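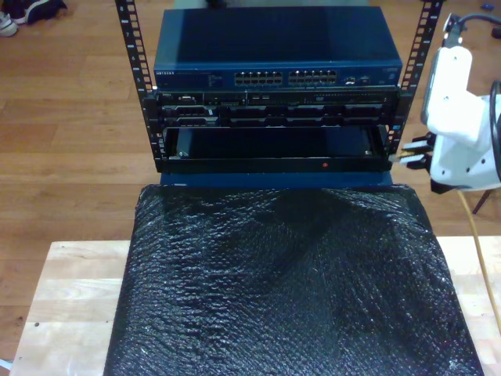
Klinhom toothed finger set for the Arkik gripper
Part no. 1869
$605 per pair, mounting screws included

Share 20 | Comments 8

We stock these at Zurament because customers kept asking for them, and we were not keen at first. The maker's sheet calls them "universal cable handling fingers". We would leave out the word universal. They are a pair of fingers with teeth on the inner edges, and the teeth are there to stop a round cable from rolling when you push on the end of it. That's a useful thing for a finger to do. It is also a fairly small thing to do for the money.

Trials were on our Lenham bench with a short open rack: a blue Netgear switch at the top and a black server under it, on a butcher-block table. Patching is a fair job to judge fingers on. The ports are small, they sit in tight rows, and a network plug only goes in one way up.

What we'd want to know before buying

Grip on the jacket. Good on round patch lead. We have not tried flat cable and don't want to guess. If flat is what you run, ask us for a loan pair first.

Grip on the plug. Don't bother. Hold the cable just behind the boot and let the plug stick out. The teeth have nothing to bite on a smooth plug body, and you risk pressing the locking tab.

Reach. Look hard at this one. The fingers are slim enough, but the gripper body behind them is not, and the rack rails stick out at the sides. Measure from fingertip to housing on your own arm before you order. The drawing in the box gives the finger length only, which flatters it.

Camera view. A wrist camera looking past the fingers will see plenty of shine off anything foil-like nearby. That isn't the fingers' fault, but no finger swap will fix it either, whatever the brochure hints about "improved visual servoing".

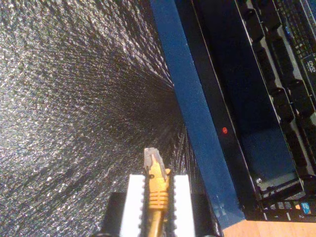

Toothed fingers on a yellow patch lead, clear plug facing up. Server chassis at right.

Compared with plain fingers

Plain flat fingers are cheaper and easier to clean, and for boxes, bags and most bench parts we would stay with them. Where the toothed set earns some of its price is keeping a cable upright while the arm lines up. We are not publishing a success rate. Ours would depend on our arm, our camera and our rack, and you'd be right to ignore it.

Wear is an open question. Klinhom says the teeth will last and gives no cycle figure to go with that. We have asked.

Fit and returns

Fits the current Arkik gripper body only – check the bolt pattern on older ones. Stroke is unchanged at 20 mm. Unused pairs can come back to Lenham for a full refund. Pairs with marked teeth can't.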